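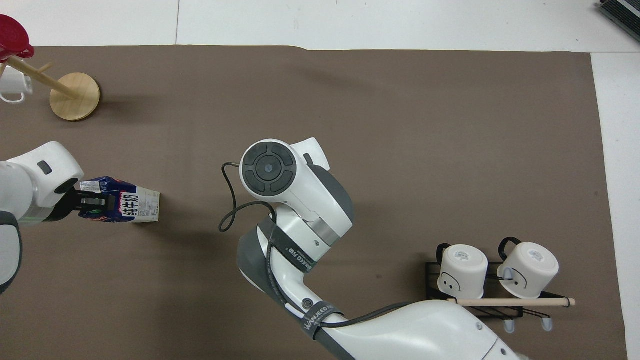 Words: Sigrún Þrastardóttir
Home technology

The milk is the easy part. A carton has flat sides and a known weight, and a gripper with two fingers can close on it without much fuss. At Pemer, where two white arms share a brown mat, the cups are what take up the day.

Mugs have handles, and handles point wherever they like. Hanging one on a wooden tree means finding a short peg with a loop hardly bigger than the peg itself. Lifting one off a wire rack, upside down, means turning it over before anything can be poured. The team logged 400 attempts at the rack job in December and counted 6 breakages.

Gememetti, which sells arms to small workshops, says its customers have stopped asking about kitchens. They want parts moved from tray to tray, 1,000 times a shift, and that can be bought now. Flellovis still has a home machine on its list for next year but has not given a price.

My own test would be breakfast. Fetch a mug, open the milk, pour it, put the carton back. A child of six manages it with some spillage. Pemer's arms can do each step on a good morning, with someone standing by. They have yet to do all of them in a row.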